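## New site rules for walking robots at Irnell

From February, the revised site rules for legged robots apply in all our rooms, in Cenholm and in Strachan. The old text was written when we had only arms bolted to benches, and it shows. A bench arm stays where you put it. A robot on two legs can fall, and it can fall in any direction, so the rules about fences and light curtains did not help us very much.

The full document is on the shared drive in the safety folder. In this item we go through the parts that change your daily work, and we try to say why the working group chose them. Some of you have already asked if this will make the sessions slower. Yes, a little, mostly in the first weeks.

### Suspension

The robot must be attached to the overhead hook whenever its motors are powered. This was before a recommendation, and now it is a rule. It also applies when the robot is standing still and only the arms are in use, for example in table work. Many people feel that a standing robot is a safe robot, but a standing robot is using its balance controller all the time, and a fault in that controller gives no warning.

The attachment points, the straps and the hook have to be inspected before the first session of the day. Look for cuts, for worn stitching and for a hook latch that does not close by itself. The minimum load rating for every part of the line is now 400 kg. If a strap has no readable label, it is not used, also if you personally remember when it was bought.

How tight the line should be was the longest discussion we had. A tight line helps the robot to balance, and this can spoil your data. A loose line lets it drop before it is caught, and the shock is hard on the joints and on the ceiling fixing. The compromise is this: for table work the line is kept taut, and for walking tests the operator may give slack, but never so much that the knees can reach the floor.
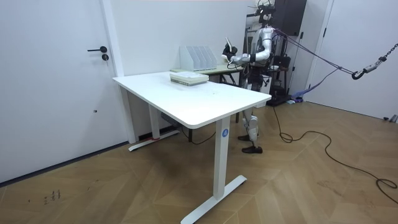

### Floor and cables

Inside a radius of 800 mm from the feet there should be nothing on the floor that the task does not need. Cables are the difficult point, because many setups cannot run without them. We ask you to lead them away behind the robot where this is possible, and to fix them down where people walk. Long loops across a walkway must be taken up before the session starts.

Loose ends of straps belong to the same rule. They should be tied up, so that they do not hang near the legs or in the way of a person who comes to help.

### Furniture

Desks and tables may stand in the working area if the task needs them. Height-adjustable desks have to be set to their height before the robot is powered, and then left alone until it is powered off. Please mark the position of the feet with tape. It makes it much easier to put the room back the same way after cleaning, and Udano (our partner for the table tasks) needs the same layout to compare results.

### People in the room

- One person holds the emergency stop and does nothing else. No typing, no phone.
- Nobody stands inside arm reach while the motors are on. If an object must be placed by hand, stop the robot first.
- The door stays closed but not locked during a session.
- After 90 minutes the person with the emergency stop must be replaced or take a break.

The last point comes from the colleagues in Strachan, who have had it as a local habit for a long time. It was the only rule that everybody in the group accepted without changes.

### Reporting

Every fall has to be reported, also when the line has caught the robot and there is no damage. The form has been cut down to 8 fields and can be filled in on a phone. We would like to receive it on the same day. You do not have to know the cause - a short note about what the robot was doing is enough, and the log file can be added later.

Please understand that the reports are not used to judge a team. In the old system only falls with damage were written down, and therefore we know very little about how often the straps have done their work.

### What is still open

The group has not finished the part about two robots in the same room. Until it is ready, only one legged robot may be powered in each room at the same time. The rules for battery charging are also unchanged for now and stay in their own document.

Comments can be written directly in the margin of the shared file until the end of March. Every room will get a printed copy of the one-page checklist, and it should hang next to the door at eye height.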